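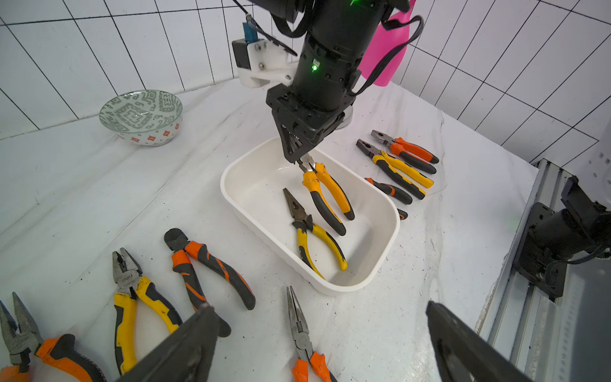
Posted by perf_gauge_109 in Exhibiting and Literature, Jun 27, 2025

Entering a handbook that exists as a printed volume plus a PDF supplement – one entry or two?

I have written a handbook on the railway parcel stamps of the Vokonora line. The printed volume has 109 pages and came out last August in a run of 70 copies. Since then I have put out a supplement as a PDF only, 20 pages, with corrected plate positions for the second issue and a revised table of perforation varieties. The supplement has its own title page and its own date, but it makes no sense without the book. Its tables refer to plate numbers in the book and don't repeat the illustrations.

I want to enter this in the literature class of the Edora regional show. The entry form has a box for "printed" and a box for "digital" and the instructions say to mark one. It asks for two copies of printed works and "access details" for digital works. The prospectus says nothing on works that are partly one and partly the other.

What I need to know:

Should I enter the book and the supplement as one exhibit, or pay two fees and enter them apart?

If it is one exhibit, which box do I mark?

Can I print out the PDF, bind it, and send it along with the book as if it were a printed supplement? I have a comb binder and the result looks decent.

Does the publication date of the supplement count for the age limit, or the date of the book? The limit at this show is five years for handbooks, so both are inside it, but I plan to enter it elsewhere later on and would like to know how it is normally read.

The book was typeset in two columns with the illustrations at 150 percent. The supplement is single column. I mention it in case a mismatch in layout costs points under presentation.

Posted by slogan_cancel

Read the prospectus again and look for the phrase "as published". Most shows have it somewhere, often in the paragraph on how entries are to be sent in and not in the one on what is eligible. If it is there, a PDF that you printed and bound yourself is not the work as published. The work as published is the PDF. A judge who downloads it and compares it with your comb-bound copy will find page breaks, margins and color that differ, and then has to decide which of the two is being judged. You don't want that decision left open.

On one or two entries, the usual test is whether the part can stand alone. Yours can't, by your own account. A jury that gets the supplement as a separate entry will judge it on treatment and research with no background chapters, no bibliography and no illustrations of the basic stamps. It will score low, and fairly so. I would enter it as one work in two parts.

As for the box, mark "printed", since that is the main part, and write "with digital supplement" next to it. Attach a separate sheet with the following:

Full title of the book, number of pages, year, size of the run.
Full title of the supplement, number of pages, date, file format, file size.
The address where the file can be read, and a statement that no password or payment is needed. If a password is needed, give one to the jury that stays valid until after the close of the show.
Two or three sentences on how the parts relate to each other.

Keep the sheet to one page. Send it with the form and put a second copy inside the front cover of each book. Forms and books tend to travel by different routes and the jury may see only the books.

On dates: for a work in several parts, the rule I have seen most often is that the date of the last part counts. That is the normal reading for a multi-volume handbook. Whether a supplement counts as a last part or as an errata list is a matter of wording. Your supplement has a title page and new tables, so I would call it Part 2 on the sheet if the title page permits it. Don't relabel it if the title page says "Supplement". Titles on the form have to match titles on the work.

Layout mismatch is a small thing. Presentation is a small share of the points for literature, and single column is easier to read on a screen anyway.

Posted by grisetti_perfins

I would just print it. I sent in the Grisetti catalog two years ago with loose pages tucked in at the back and got a silver. They never said anything about it.

Also, 70 copies is a small run. Put a few aside before you send two off, as some shows keep them for the library and you don't get them back.

Posted by watermark_inverted

Agree with most of slogan_cancel's post, with one difference. I would not mark "printed" and add a note by hand before asking. Write to the literature commissioner of the show. The address is normally on the last page of the prospectus, under the fee table. Ask the one thing that matters to the form: "Is a printed handbook with a digital-only supplement accepted as one entry, and at what fee?" Save the reply and enclose a copy. Fees differ here. I have seen one show charge a single fee plus a small handling charge for the digital part, and another that treated it as two entries with no exceptions.

Some technical points on the file itself, as these get overlooked:

Embed all fonts. Perforation tables with fractions (11 ½ × 12 ¼) fall apart when the reader's machine substitutes a font. Check it on a computer other than the one used to make the file.

Set bookmarks for each section, and make the table of contents clickable. Juries for digital works look at navigation, and even if your supplement is judged under the printed rules, someone may open it with the digital criteria in mind.

Keep the page numbers in the file the same as the page numbers printed on the pages. If the cover is unnumbered and the text starts at 1, the viewer's count runs one ahead, and your cross-references lead to the wrong page. Most PDF software lets you set page labels to correct for this.

Scans at 300 dpi are enough for whole stamps. For plate flaws go to 600 or higher, and crop them. Don't put the full sheet in at 600 – the file gets too big to open on a tablet.

Freeze the file. Once the entry is in, don't upload a corrected version under the same address. If you find an error, leave it until after the show. The work judged has to be the work entered. I put the version number and date in the footer of every page, which settles any doubt.

For the longer term, the clean way out is a second edition with the supplement worked in. The Saragih handbook on revenue stamps went that way after 4 separate supplements, two of them digital. A second edition also restarts the date for the age limit, as long as it is more than a reprint. Corrected plate positions and a new perforation table should qualify as substantial revision under most rules, but again, this is a matter for the prospectus of each show.

If you go on to a national show afterward, check whether the critique sheet from the regional has to be enclosed. A few ask for it.

Posted by perf_gauge_109

Thanks. "As published" is in the prospectus, on page 3 under shipping, so the comb binder stays in the cupboard. I have written to the commissioner with the wording given above. The title page says "Supplement" and I will leave it at that. The fonts were not embedded. I have fixed that and the page labels before sending in the form, and added the version and date to the footer.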